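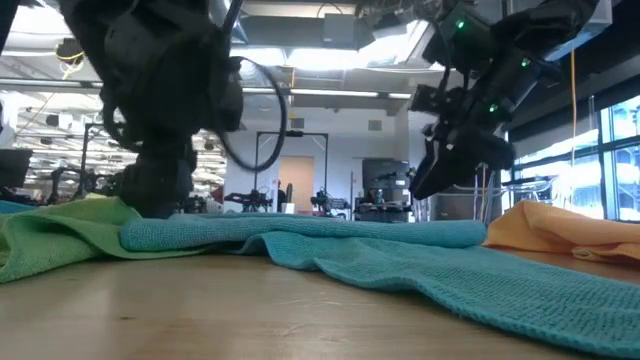 Narnard 毛巾状态表，版本 2

说明文件，更新于 05/03/2025
维护：Fustatix
语言：简体中文，字段名为英文

先看这一段再决定要不要下载

表里有 3013 条记录，每条对应一个时刻桌上毛巾的样子，配一行状态标签和一段短文字。颜色以各种绿、青为主，织物以毛圈和带纹理的针织面料为主，桌面是浅色木头。如果你要的是“家庭织物”，请先想想这几个字有多大。床单、T恤、袜子、擦碗布这里都没有。我们见过有人拿版本 1 去写“衣物整理”的题目，这个说法我们不认，请不要引用本文件来支持它。

旧版的宣传页上写着“覆盖叠毛巾的全过程”。这句话已经撤掉。叠毛巾从哪里算起、到哪里算完，各家各户的答案差得很远，一张表覆盖不了。现在的说法是：记录了一些毛巾在一张桌子上的若干状态。读起来没那么好听，但经得起核对。

里面有什么

records.csv 是主表。
groups.csv 把记录归到 68 个组，同一组内的毛巾搭配相同，摆放过程相连。
notes_zh.txt 是标注时写下的零碎意见，没有整理过，语气也没有修饰。
colour_names.txt 是颜色词对照，争议最多的文件，后面单独说。
changes.txt 记录两个版本之间改了什么。

编码一律 UTF-8，不带 BOM。用某些表格软件直接双击打开 records.csv 会看到乱码，请从“导入数据”里选编码。这个问题每个月都有人来信，回信的内容每次都一样，以后就以本段为准。

主表字段

record_id：记录编号。不连续，中间的空号是删掉的记录，没有补。请不要用最大编号当总数。

group_id：组号。划分训练和测试的时候务必按组划分。按单条随机划分，同一块毛巾的前后两个样子会分到两边，分数会好看得可疑。

item_local：同一条记录里毛巾的局部代号，用 a、b、c、d 表示，按从左到右排。两块毛巾互相压住时，左右怎么定有规则，见下文。规则并不完美。

colour：颜色词，取自 colour_names.txt。

extent：露出多少。取值为 full、partial、strip。strip 指只能看到窄窄一条的情况，例如贴着桌边、大半被别的毛巾挡住。标成 strip 的毛巾，其他字段基本不可信，尤其是 state。

state：状态。取值为 flat、rippled、ridged、bunched、folded、unsure。后文有逐项说明，请真的读一遍，这几个英文词和它们的日常意思不完全重合。

over、under：压着谁、被谁压着。填 item_local 代号，可多填，可为空。

texture_visible：织纹是否看得清，取值 y 或 n。这一项说的是记录里能不能看清，不评价毛巾本身。毛圈细的和毛圈粗的，远了都是一片颜色。

note：自由文字，中文，长短不一。不少为空。

没有的字段

没有“叠得好不好”。版本 1 有过一个 neatness 字段，从一到五打分。删除的理由写在 changes.txt 里，简单说就是打分的人自己隔一个星期再打一次，分数就变了。与其留一列看着像数据的东西，不如空着。有人来信说哪怕有噪声也比没有强，我们不同意。噪声可以忍，但那一列里连要测什么都没讲清楚。

没有“干湿”。看是看不出来的。颜色深一点可能是湿，也可能是毛圈倒伏的方向变了，或者光线变了。版本 1 的 note 里偶尔有人写“像是湿的”，我们把这些话留着没删，但请当作闲谈。

没有“软硬”，没有“新旧”，没有“洗过几次”。同样的道理。

没有材质。织纹看得清的时候，能说有小毛圈、有罗纹，能说像针织，再往下说到棉、竹纤维、超细纤维，就是在猜了。想要材质的请去找带吊牌信息的资料，这里帮不上。

没有尺寸。曾有人提议用桌面木条的宽度去换算毛巾大小。我们试过，放弃了。毛巾只要起皱，边长就没有意义，而表里真正摊得平平整整的毛巾很少。

状态词怎么用

flat 摊平。整块贴着桌面，没有明显起伏。标准定得很严，所以数量偏少。日常说的“铺在桌上”，多半只够得上 rippled。

rippled 起波纹。大体摊开，但有松松的起伏，边缘不直。表里最常见的就是它。它太常见，以至于我们怀疑标注时把它当成了收纳筐，说不清的都往里放。抽查的时候确实翻出了一些本该是 unsure 的。已经改了一批，没有改完。

ridged 起脊。布料卷起或折起，堆成一道长的厚棱，通常横着走。这个词是版本 2 新加的。问题在于，一道厚棱到底是卷出来的还是折出来的，从外面经常看不出，所以 ridged 不区分两者。请不要把它翻译成“卷”。已经有一份下载后改写的中文版这么翻了，那份文件和我们无关。

bunched 堆拢。布料挤在一起，有折有皱，看不出规整的对边。折到一半的毛巾和随手一扔的毛巾，都可能标成 bunched。我们知道这让人不满意。一个时刻的样子里没有意图，标签里也就不写意图。

folded 叠好。至少能看到一道清楚的折线，并且上下两层的边大致对得上。“大致”是多少，两位标注者各有各的尺度，一位看边，一位看角。现在的规则是边和角至少有一样对得上。

unsure 不确定。欢迎多用。版本 1 里它几乎没有出现过，看上去标注很有把握，实际是界面把这个选项藏在下拉菜单最底下。

一块毛巾上部起脊、下部起波纹，这种情况很多。规则是取占面积大的那个做 state，另一个写进 note。写没写全，要看当天的耐心。如果你的研究正好关心这种上下不一致的布料，请以 note 为线索去找，再自己重标，不要相信主表里那一个词。

关于先后

同一组内的记录有顺序，字段里没有时间。这是有意的。状态词之间没有进度关系：rippled 后面可以是 folded，也可以又回到 bunched。把这几个词排成一条从乱到齐的直线，再拿它当进度条，是我们见过最多的误用。毛巾不会配合这条直线。叠到一半、提起来重来，在表里就是几条看似倒退的记录，没有错，也不需要“清洗”。

也请不要把一组的最后一条当成结果。有的组停在叠好，有的组停在半途，停的地方没有含义。

颜色词

这一节写得长，起因是投诉多。

毛巾的主色落在绿和青之间，正好是中文里最容易吵起来的一段。版本 1 只有“绿”“蓝”“青”三个词，结果一块浅水色的毛巾在不同组里分别叫过这三个名字。版本 2 的对照如下：

lime：亮的黄绿，接近青柠皮。
teal：蓝绿，偏深，偏冷。
aqua：浅的水色，介于淡蓝和淡绿之间。
green_other：其他绿，不属于 lime 的都放这里。
other：上面都不是。

中文的“青”字已经从对照里拿掉。它可以是草的颜色，可以是天的颜色，拿来写诗合适，拿来做字段值只会让人去翻原始记录。

即便如此，aqua 和 teal 的边界仍然不牢。毛圈面料的明暗跟着褶子走，同一块布，棱上亮，沟里暗，露出一窄条的时候尤其难判。建议凡是 extent 为 strip 的记录，颜色只当参考。

我们拿 Zoëga 色表对过一轮，想给每块毛巾一个标准色号。对完以后发现，色号写得越细，前后两次写得越不一样。色号没有收进本表。如果有人告诉你他手里的 Narnard 带 Zoëga 色号，那是他自己加的。

压叠关系

over 和 under 看似最客观，其实也靠不住。两块毛巾相接，边卷起来互相搭着，哪块在上要看看的是哪一段。规则如下：

能看到完整边缘的一方算在上。
两方都看不到完整边缘，over 和 under 都留空，note 里写“相接”。
互相压住的，两边都填，允许成环。

成环的记录会让一些画图的脚本报错。脚本的问题请改脚本。布料本来就能互相压着，没有理由为了画一张树状图把它拆开。

左右顺序按每块毛巾露出部分的最左点来排。一块大毛巾横跨桌面、另一块小的搭在它左端上，a 和 b 就可能随着一道褶子的移动对调。所以 item_local 只在单条记录之内有效，跨记录跟踪同一块毛巾，请用组号加颜色，再加自己的眼睛。

桌子和周围

整套记录用的是同一张桌子。桌面是浅色的木头，由窄条横向拼成，各条的颜色和纹理略有差别。地面是灰色地毯，上面贴有黑色胶带线。 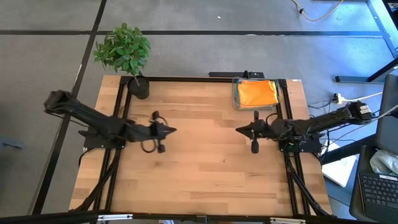
浅色拼条木桌面，左上角一盆小叶绿植

只有一张桌子意味着什么，请不要低估。木色浅，毛巾色艳，边缘几乎是白送的。在这里能把毛巾轮廓找得很准的办法，换到一条铺着绿格子桌布的餐桌上，或者换成米色毛巾放在这张木桌上，会怎么样，我们没有数据，也不愿意猜。看到有人用本表得出“对复杂背景稳健”的结论，请向作者要背景复杂的那部分样本，本表里没有。

盆栽提一句。叶子是鲜绿的，小而密。只按颜色找 lime 的程序会不会把叶子算成毛巾，值得自己查一查。有人建议我们把带盆栽的记录全部剔除，这件事没有做。真实的桌子边上就是会有点别的东西，连一盆植物都分不开的程序，早点知道为好。

木纹也一样。横向的拼缝和横向的折线方向接近，边缘检测容易把一段拼缝认成布边。note 里凡是写了“缝”字的，多半说的是木头的缝，少数说的是毛巾的缝边。这个字用得不好，下次会改成两个词。

光线没有控制说明，也没有测过。毛圈上的亮点和布料下的阴影都会影响 texture_visible 的判断。不要拿这一列去比较两块毛巾谁更粗糙。

标注怎么做的

由 2 位标注者分头标，先各标各的，再对。对不上的放进讨论，讨论完仍然对不上的标 unsure。

一致率我们算过，不打算写在这里。理由很实际：各状态的数量差得悬殊，rippled 占得多，闭着眼全填 rippled 也能得到一个体面的数字。按类别拆开以后，folded 和 bunched 之间的分歧明显，flat 和 rippled 之间次之，其余的样本太少，算出来没有意思。想要数字的可以自己从 groups.csv 里的复核列去算，算的时候请按类别拆。

标注者看的是单个时刻，不看同组的前后。这样做的好处是标签不会受后来的样子影响，坏处是同一道褶子在相邻两条记录里可能叫两个名字。我们认为好处大一点，但这个判断没有验证过。

note 没有统一措辞。“皱”“褶”“拱”“鼓”都出现过，说的常常是同一件事。有一段时间还流行写“一团”，到底多乱算一团，没人给过定义。做文本检索的时候请把这些词都带上。

版本 2 改了什么

删除 neatness。
新增 ridged，从原来的 rippled 和 folded 里各挪出一部分。
colour 重写。
extent 由两档改为三档，多出来的就是 strip。
去掉一批重复记录。去重的办法是看样子是否完全没变，只差一点褶子的都保留了下来，所以相邻记录仍然很像。按 3013 条去估计信息量，会估高。

没改但应该改的：unsure 仍然偏少；note 大量为空；缝和缝边不分。下一次整理排在 11 月，做不做得完另说。

能用来做什么

练习给布料状态下标签，讨论标签体系哪里不合理，检查自己的办法在浅色木桌加艳色毛巾这种宽松条件下能不能站住。站不住就不必往难处试了。站住了，也只说明在这张桌子上站住了。

教学上也可以用。让学生先自己给若干记录定状态，再和主表对，对不上的地方往往比对上的地方有讲头。

不建议用来做什么

评判谁叠得快、叠得好。没有相关字段，删掉的那个也不该找回来。
推断毛巾品牌、材质、吸水性。
作为收纳教程的依据。三折还是四折、先折长边还是短边，本表没有立场，也没有统计。
与 Flandis 织物表合并训练后不加说明地报告单一分数。Flandis 的“叠好”比我们宽，对折一次、边不齐也算，两边的 folded 直接拼在一起，词一样，东西不一样。合并前请至少抽一部分按同一标准重标。Flandis 里还有抹布和餐巾，薄布的褶子和毛圈布的褶子形状差得很多，这一点也常被忽略。

常收到的来信

能不能补白毛巾？目前没有。白毛巾放在浅色木头上很难看清边，正好是最值得收的一类，也正好是旧版宣传页不提的一类。有计划，没有日期。

同一块毛巾为什么这条是 bunched，下一条是 folded，看着差不多？有可能标错，也有可能差的就是那条对上的边。请附上两个 record_id 来信，只写“感觉不对”的没法查。

四块毛巾的记录里只找得到三块？先看有没有一块是 strip，常常缩在桌子的一侧。确实找不到的，请报上来，不排除漏标和多标。

能不能给一个“标准叠法”的参考答案？不能。

引用与许可

引用时请写明 Narnard 毛巾状态表，版本 2，维护方 Fustatix。只写“Narnard”会和版本 1 混在一起，两版的 state 和 colour 都不能直接比。

允许研究和教学使用，允许修改后再发布，条件是改了名字，并且说明改了哪些字段。翻译状态词也算修改。商业用途请先来信，来信请写清楚拿毛巾的褶子做什么。

更正

发现错误请提供 record_id、字段名、你认为正确的取值，以及一句理由。更正采纳后写入 changes.txt，不回头改旧的压缩包。所以手里的文件和网上的文件可能有出入，比对之前先看 changes.txt 的最后一行。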